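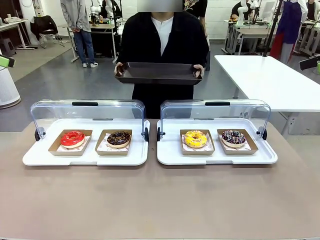
Front table, both display trays with lids open, four boxes in place. Serving tray held above the lids.

18/10/2024

Doughnut pick, display trays and lids. Notes by T. Yule, Bozsik shared workshop.

Purpose of the session: settle the layout of the display trays before any more code is written for the lid and pick sequence. The arm is not involved yet. All moves were done by hand, with someone standing where the customer side will be, so that reach and clearance could be checked against the lids in their open position.

Layout as it stands. Two white trays side by side, hinged clear lids opening toward the back. Two kraft boxes per tray, one doughnut per box, printed paper liner in each. Left tray: red glaze, dark chocolate. Right tray: yellow with sprinkles, chocolate with sprinkles. Keep this order for all tests until further notice. The flavor table in the config file follows it, left to right, and Yeison's order parser reads from the same table.

Lids. The black strip along the top edge is the only place on the lid I want the fingers to touch. Gripping the bare acrylic was tried in May on the old single tray and left scuffs that later confused the depth readings. The hinge knobs at the sides hold the lid by friction. Tightened by hand, one lid stayed open and the other crept down over the course of a minute. I put a thin nylon washer behind each knob on the slow one and it now holds. Fit the same washers to the other lid so that both need the same torque. Lilla has the bag.

Open angle. Not measured properly. I need a printed wedge gauge for this, and until it exists any number written here would be a guess. What matters for the planner is whether the top edge of the open lid sits inside the swept volume of the forearm when it comes back from the customer side. In the model it does, with the current home pose. Options:

Move the home pose higher. Cheap, costs a little cycle time.
Approach from the front only. Clean, but the wrist ends up close to its limit on the far boxes.
Limit the lid opening with a stop. Barnabás thinks a stop screw in the tray side will crack the plastic. I agree.

Going with the higher home pose for now.

Reflections. The acrylic gives a second, false doughnut in the segmentation when the lid is tilted at certain angles. The Hadska model is worse for this than the one we trained ourselves, but neither is good. The filter by height above the tabletop removes most of the false detections and should stay on. Tibor suggested a polarizing film on the lens. Worth trying, he has a sheet left over from the Cudalska enclosure.

Boxes. The liners stand up above the box walls and get caught by the fingertips on the way down. A person picking by hand adjusts without thinking. The arm will not. Decision: the arm lifts the whole box and leaves the doughnut alone. This also removes the question of glaze on the fingers, which I was not looking forward to cleaning out of the pads. Box walls flex, so grip force has to be low. Start at the 2 N setting and go up only if a box slips.

Transfer. The brown serving tray is the handoff target. With the tray held at chest height the box has to travel up and over the open lids, the worst case for clearance. Lilla wants the tray set down on the tabletop at a fixed location instead. That is simpler and I have no objection, but the hand-held version should stay in the test plan. People will hold it out whatever the instructions say.

Controller. The Loltonex board dropped its connection again on the bench, 11 times in a log of 1,000 status messages. Same cable, different port. Swapping the cable next. If that does not fix it, look at the grounding on the supply. Do not run the lid sequence with the arm powered until this is closed – a lost connection with a lid half open leaves the gripper holding the strip.

To do:

Washers on the second lid (Lilla)
Wedge gauge, print and check against a square (Barnabás)
Film sample on lens, with before and after captures, both lids open (Tibor)
Flavor table: change "chocolate" to two separate names, the parser takes the first match at present (Yeison)
Raise home pose, rerun collision check with both lids modeled open (me)
New cable for the controller, repeat the same log (me)

Tray positions to be marked on the tabletop with tape at the outer corners before the boxes are taken away.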